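The owner of the Caven gym opened it with a loan, a rented storefront and 42 members. Three years later there are 335. We talked on a slow afternoon about what it takes to keep a small gym going.
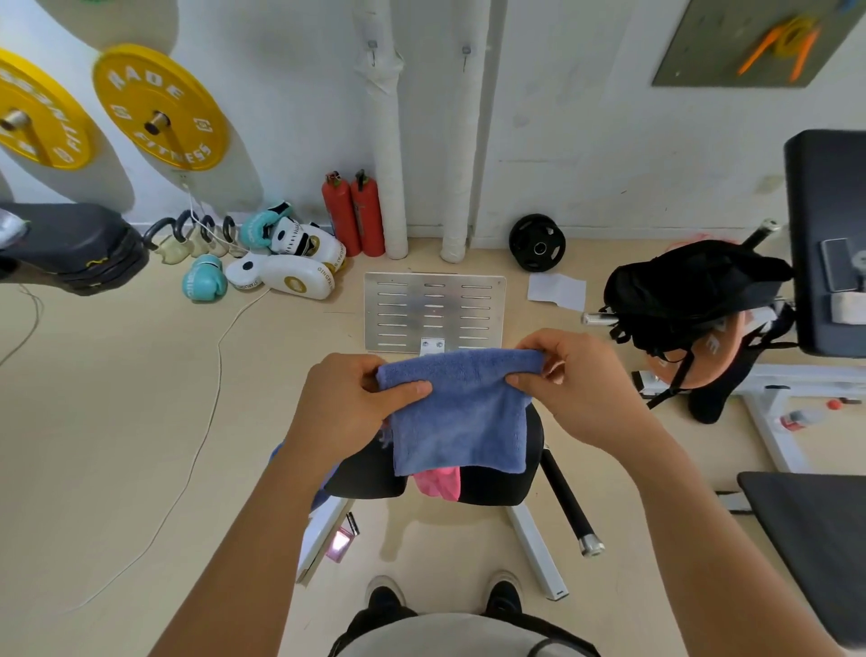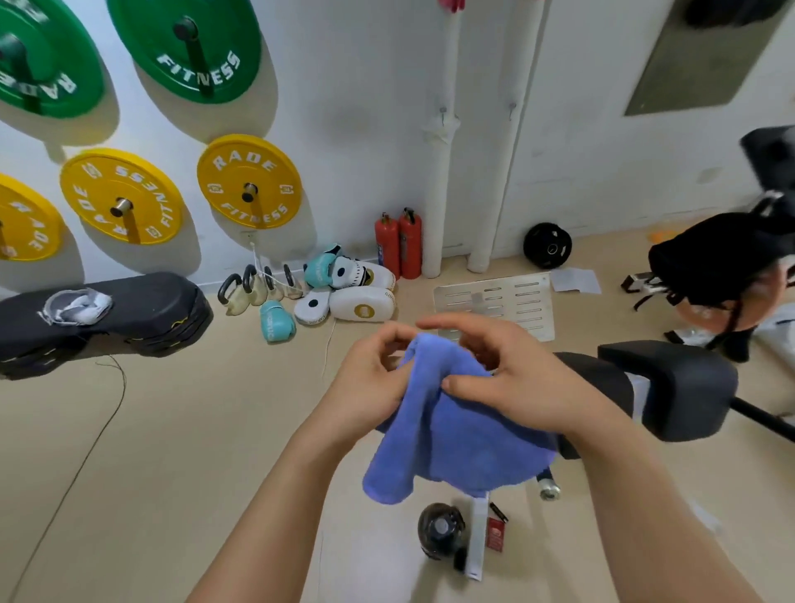
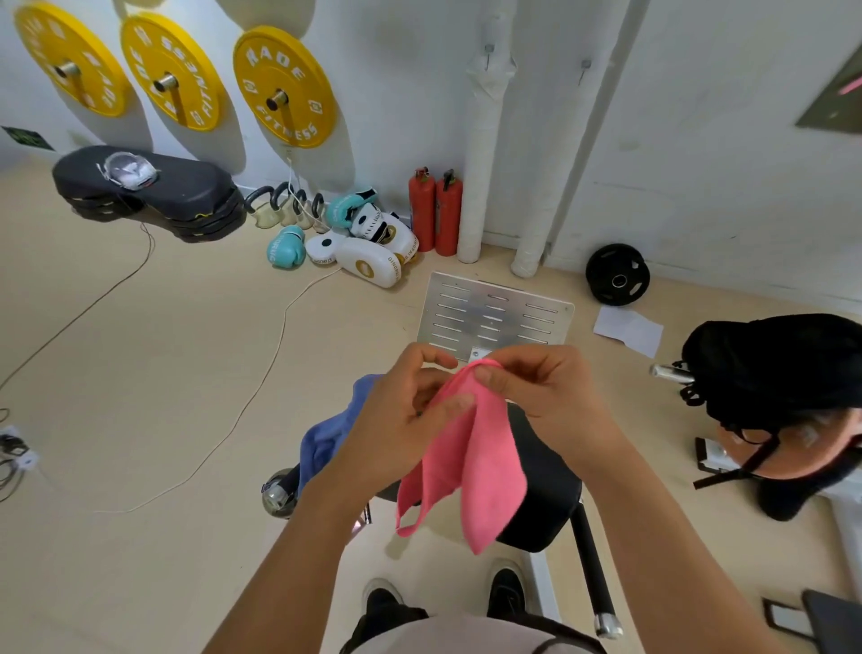
What was the hardest part of the first year?

The rent. "I signed in March and didn't open until summer," the owner said. "I paid for an empty room all that time. I had budgeted for one month of that."

The building is on Goicoechea Street and used to be a print shop. The floor had to be leveled before any weights could go in, and the landlord covered none of it. The first sign cost $1000 and blew down in the fall. It was not replaced until the next year.

Most new members came through the early class, which starts at 5:30. The owner taught it alone for two years. "I was in bed by eight. My friends stopped calling."

Billing was done by hand at first, in a notebook. Now the gym uses a program called Trokano, and late payments have dropped. "I hated asking people for money. Now they get an email and I don't have to bring it up at the front desk."

A bigger chain, Vultus, opened across town last year with lower prices. A few members left and some of them came back. The owner has not changed the rates and does not plan to before the lease is up.

"I'd like a second room for stretching," the owner said. "The shop next door might be moving out. I've asked twice."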